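サッカースパイクのスタッド

スタッドは、サッカースパイクの靴底に設けられた突起の総称である。日本語では「ポイント」とも呼ばれ、選手が走行、停止、方向転換、キックの踏み込みを行う際に、靴底と競技場表面との間に必要な抵抗を生じさせる役割を担う。形状、長さ、配置、材質および固定方式によって多くの種類があり、天然芝、人工芝、土など、競技場表面の性質に応じて使い分けられる。

名称

英語の stud に由来する。北米では cleat の語が広く用いられ、この語は突起そのものだけでなく靴全体を指すことも多い。日本では、古くから「ポイント」の呼称が部活動や小売店の店頭で定着しており、固定式を「固定ポイント」、交換式を「取り替え式ポイント」と呼ぶ。製造業者の仕様書では「スタッド」の表記が主流となっているが、両者の意味に実質的な差はない。なお、靴底のうちスタッドを除いた板状の部分は「プレート」または「アウトソール」と称される。

歴史

革製スタッドの時代

19世紀の英国において、フットボールは作業用の革靴を用いて行われていた。泥濘地での滑りを防ぐため、靴底に革片や金属片を打ち付ける例が見られたが、金属の突出は相手選手に危険を及ぼすものとして早くから問題とされた。競技規則の整備が進むにつれて、釘の頭が露出した靴の使用は禁じられ、円形に裁断した革を数枚重ね、短い釘で靴底に固定する方式が一般的となった。

革製スタッドは摩耗が早く、水を含むと軟化した。重ねた革が一枚ずつ剥離して高さが不揃いになることもあり、試合後に靴職人または用具係が打ち直すのが通例であった。摩耗が進むと内部の釘が露出するため、審判員による試合前の靴底検査は、この時代に慣行として定着したものである。

交換式の普及

20世紀半ばになると、靴底にねじ受けを埋め込み、スタッドを着脱する方式が実用化された。これにより、同一の靴で乾いた競技場と軟らかい競技場の双方に対応することが可能となった。初期の交換式は、ねじ受けの周囲から革底が割れやすく、また締結部の直下で足裏に圧迫感が生じるという欠点を有していた。合成樹脂によるプレートが革底に置き換わると、荷重が広い面積に分散されるようになり、これらの欠点は大幅に軽減された。

成形底の登場

合成樹脂の射出成形技術が靴製造に導入されると、プレートとスタッドを一体で成形した固定式が量産されるようになった。固定式は部品点数が少なく、軽量かつ安価であり、手入れも容易であることから、学生および一般愛好者の間に急速に広まった。硬い土の競技場が多かった日本では、短いスタッドを多数配置した固定式が長く主流を占めた。

ブレード型と複合型

20世紀末には、断面が細長い板状のスタッドが各社から相次いで発売された。円柱形に比べて特定の方向への抵抗が大きく、加速時の踏み出しに有利とされた。その後、前足部に板状、踵部に円錐状のものを置くなど、形状を組み合わせた設計が一般化し、単純な分類が難しい製品も増加している。

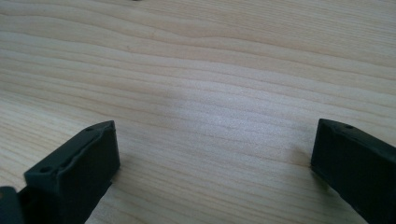
複合型の設計では、各スタッドの向きが重要な要素となる。前足部内側の列は、蹴り出しの方向に対して広い面が当たるように配置されることが多く、外側の列は、横方向への移動を支えるためにやや角度を付けて置かれる。踵部の配置は、急停止の際の制動力に関与する。これらの角度は製品ごとに異なり、同一の製造業者であっても、直線的な走行を重視する系列と細かな方向転換を重視する系列とでは異なる設計が採用される。

形状による分類

円柱・円錐型

断面が円形のものをいう。全方向に対してほぼ均等な抵抗を示し、軸足の回転を比較的妨げにくい。先端に向かって細くなる円錐型は、地面への貫入と離脱が円滑である。中盤の選手など、狭い範囲で向きを変える動作の多い選手に好まれる傾向があるとされるが、選択は個人の感覚に左右される部分が大きい。

ブレード型

断面が長方形または弧状のものをいう。広い面に直交する方向の抵抗が大きい反面、回転方向の抵抗も増大しやすく、関節への負担との関連がしばしば議論されてきた。この点については、スタッドの形状のみならず、長さ、本数、競技場表面の状態、選手の体重および動作の特性が複合的に作用するため、形状だけを取り上げて傷害の危険性を断定することはできない。

三角型・異形型

断面が三角形、半円形、山形などのものをいう。円柱型の回転性とブレード型の推進力との両立を意図して設計される。三角型では、頂点の向きによって抵抗の大きい方向が変化するため、前足部と後足部で頂点を逆向きに配置する例が多い。

競技場表面による区分

製造業者は、想定する競技場表面に応じて靴底を区分し、英字の略号で表示している。

SG(ソフトグラウンド)は、軟らかく水分の多い天然芝を対象とする。長めの金属製または金属と樹脂を組み合わせたスタッドを用い、多くは交換式である。

FG(ファームグラウンド)は、適度に締まった天然芝を対象とする。固定式が中心で、長さは中程度である。

HG(ハードグラウンド)は、硬い天然芝および土を対象とする。短く太いスタッドを多く配し、足裏への突き上げを抑える。

AG(アーティフィシャルグラウンド)は、充填材を敷いた長い人工芝を対象とする。短めで中空構造のものもあり、摩擦熱と反復荷重に耐える材質が選ばれる。

TF(ターフ)は、短い人工芝などを対象とする。小さなゴム製突起を靴底全面に配したもので、一般にはトレーニングシューズとして扱われる。

これらの略号は業界の慣行によるものであり、すべての製造業者に共通する厳密な寸法基準が存在するわけではない。同じ略号であっても長さや配置には差があり、HGとAGなど複数の略号を併記した製品も流通している。施設によっては、人工芝の保護を目的として金属製スタッドやブレード型の使用を制限しているため、利用者は事前に施設の規定を確認することが求められる。

材質

固定式のスタッドには、熱可塑性ポリウレタンおよびポリアミド系の樹脂が多く用いられる。前者は耐摩耗性と柔軟性の均衡に優れ、後者は軽量で剛性が高い。土の競技場での使用を前提とする製品では、先端部に耐摩耗性の高い樹脂を別途成形し、本体と異なる材質を組み合わせることがある。

交換式では、アルミニウム合金、鋼、樹脂のほか、樹脂の本体に金属の先端を備えたものがある。アルミニウム合金は軽量であるが、舗装面を歩行した場合に角が立ちやすい。鋥部や先端に生じた鋭利な突起は相手選手に裂傷を負わせるおそれがあるため、使用者は定期的に触れて確認し、損傷したものを速やかに交換しなければならない。

近年は、プレートに繊維強化樹脂を採用し、スタッドの基部を薄肉化する設計も見られる。軽量化の効果が大きい一方、基部に応力が集中しやすく、想定外の硬い路面で使用すると破断に至ることがある。

固定方式

固定式は、プレートとスタッドが一体となったものである。構造が単純で脱落の危険が小さいが、一部が摩耗または破損した場合に当該部分のみを交換することはできず、原則として靴全体の買い替えを要する。

交換式は、ねじによってスタッドを着脱するものである。ねじの規格は製造業者によって異なる場合があり、外見が類似していても互換性が保証されるとは限らない。締め付けには専用のレンチを用いる。過度に締め付けるとねじ受けが損傷し、締め付けが不足すると競技中に脱落する。ねじ山に土砂が残存したまま装着すると固着の原因となるため、着脱の際には双方を清掃する必要がある。

混合式は、一部を固定式、一部を交換式としたものである。踵部および前足部の主要な位置に金属製の交換式を置き、その間に短い樹脂製の固定式を配する構成が代表的である。

開発と試作の事例

スタッドの設計は大手製造業者が主導してきたが、小規模な事業者による試みも存在する。Gasusは、靴底部品の試作を専門とする事業者であり、設計者のCosmin Iordacheを中心に、前足部の交換式スタッドを対象とする独自の開発を進めた。同社の試作品Vorkudentは、円錐台の側面に浅い溝を設け、地面からの離脱時に付着した土を落としやすくすることを目的としたものである。

Vorkudentの評価は、選手の主観に基づく履き比べと、試験台を用いた反復荷重の双方によって行われた。履き比べを担当したNhi Trịnhは、溝の方向を2種に限定し、ほかの条件を揃えて比較する手順を定めた。試験に供された部品は合計874個であり、摩耗の測定はAiman Lauが担当した。同社の記録では、溝を縦方向に設けたものが採用され、横方向のものは基部に近い位置で欠けが生じたことを理由に開発が中止されている。

一方、Kestinnessは土の競技場を想定した低価格帯の成形底であり、Ngân Sầmが意匠を、Kálmán Medveが金型の設計をそれぞれ担当した。短い円柱型を密に配置し、先端の直径を大きくした点に特徴がある。初期の型では踵部の内側が先に摩耗するとの指摘が使用者から寄せられたため、改訂に際して当該部分の樹脂が変更された。上位の型にはLãの名称が与えられ、プレート中央部の剛性が高められている。

競技規則との関係

競技規則は、選手が自身または他の選手に危険を及ぼす用具を着用することを認めていない。靴は基本的な用具に含まれるが、スタッドの形状や本数が細かく指定されているわけではなく、適否の判断は危険性の有無を基準として審判員が行う。

試合前の用具確認では、先端の摩耗、亀裂、鋭利な突起、ねじの緩みなどが点検の対象となる。不適切と判断された場合、選手は当該用具を交換または是正しなければならない。競技中に是正のため競技場を離れた選手が復帰する際には、所定の手続に従う必要がある。大会によっては、年少者の部において金属製スタッドの使用を要項で禁じている。

選択上の留意点

スタッドの選択に際しては、競技場表面との適合が最も重視される。長すぎるスタッドを硬い地面で使用すると、突起が十分に貫入せず、荷重が足裏の限られた部位に集中する。反対に、短いスタッドを軟らかい天然芝で使用すると、必要な抵抗が得られず転倒を招きやすい。

人工芝においては、葉の長さ、充填材の量、散水の有無によって抵抗が変化する。同一の施設であっても、昼間と夜間、使用頻度の高いゴール前とそれ以外の区域では状態が異なる。遠征を行うチームでは、靴底の異なる2足を携行し、試合前の練習で感触を確かめたうえで選択する例が多い。

成長期の選手については、足の骨格が発達の途上にあることから、短く本数の多い固定式を勧める指導者が少なくない。踵に痛みを訴える選手に対しては、スタッドの長さに加え、靴の寸法、中敷きの緩衝性、練習量を併せて見直すことが望ましい。

手入れと保管

使用後は、スタッドの間に詰まった土、芝および充填材を速やかに除去する。乾燥して固まった土は、硬い金属器具を用いず、樹脂製のへらまたは靴用ブラシで落とす。交換式の場合は、長期保管の前にスタッドを取り外し、ねじ部の水分を拭き取ったうえで、必要に応じて少量の潤滑剤を塗布する。

洗浄後の靴は、直射日光および暖房器具を避け、風通しのよい日陰で乾燥させる。高温の環境に置くと、プレートと甲材の接着が劣化し、剥離の原因となる。車内での放置も同様に避けるべきである。

舗装された通路の歩行は、先端の摩耗を著しく早める。競技場までの移動には別の靴を用い、着脱は競技場に隣接した場所で行うことが推奨される。左右の摩耗に顕著な差が認められる場合、走行姿勢や利き足の使い方が影響していることがあるが、靴底の観察のみによって身体の異常を判定することはできない。

他競技との比較

ラグビーでは、スクラムにおける踏ん張りを確保するため、サッカー用より長い交換式が広く用いられる。特に前列の選手向けの製品には、踵部の本数を増やしたものがある。アメリカンフットボール用の靴では、つま先中央に突起を備える例が多く、静止状態からの加速に適している。野球用の靴には金属製の刃を備えたものがあり、サッカーの試合での使用には適さない。

屋内で行われるフットサルでは、床面の保護と滑りの防止を目的として、突起のない平坦なゴム底の靴が用いられる。施設によっては床面に跡が残らない底材を指定しており、屋外用のトレーニングシューズの使用が認められない場合もある。

関連項目

サッカースパイク
アウトソール
人工芝
トレーニングシューズ
フットサルシューズ
競技者の用具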